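Is it rude to ask a singer for a photo at the hotel breakfast?
Posted by zunora_fan on 5/1/25 in Celebrities and Manners

Hello all. In April my sister and I stayed at a small hotel on the coast, and on the second morning the singer of Konberg sat down two tables from us with her family. I have listened to this band since I was at school, so my heart was beating quite fast. I did nothing. I ate my egg and looked at the wall.

On the last day a man from another table went over with his phone already filming, and he started to sing the chorus of "Flurwood" to her. She smiled, but she put down her fork and did not pick it up again until he left. Her children looked at their plates.

Now my sister says I was silly, and that famous people expect this and one polite request would have been fine. I think a meal is private, also in a hotel. Who is right? And is there a better moment to ask, for example in the lift or at reception? We will probably go to the same place next year, so I would like to know for the future.

Ertürk
3166 points

I worked for 3 summers as a waiter in a hotel where television people came often, so I can tell you how it looks from the other side. Your sister is partly right. Most of them do not mind a short question, if it comes at a good time. During the food is not a good time. When the plates are gone and they are standing up, you can say good morning, say that you like the music, and ask once. If the answer is no, you say thank you and go.

With children at the table I would not ask at all. Many parents are afraid that the children will be in the picture, and then they must explain this to a stranger before they have had their coffee.

The lift I do not recommend. The person cannot walk away from you there. Reception is better, or the path to the beach, but only if they are not in a hurry.

About filming without permission: our manager asked guests to stop, and one time he moved a family to the terrace so that they could eat in peace. You can also tell the staff quietly if you see it. It is their job and they know how to say it nicely.
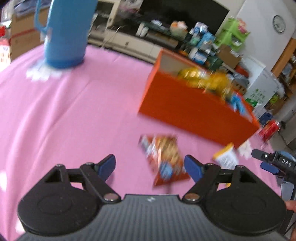 konberg_live_20 disagrees with this and writes that a singer who sells tickets to the public should have some patience with the public, at breakfast too. He has asked for photos 20 times, he says, and only two people refused. In his opinion the man with the song was too much, but a photo takes ten seconds and it makes somebody happy for years. Just ask, the worst is a no.

Ertürk
3166 points

I understand this, but people often say yes only so that it is over quickly. A yes does not always mean that they liked it. For next year, you could also leave a small note at reception with your name and a kind sentence. Our guests got such notes sometimes, and one actress wrote back to every one of them before she checked out.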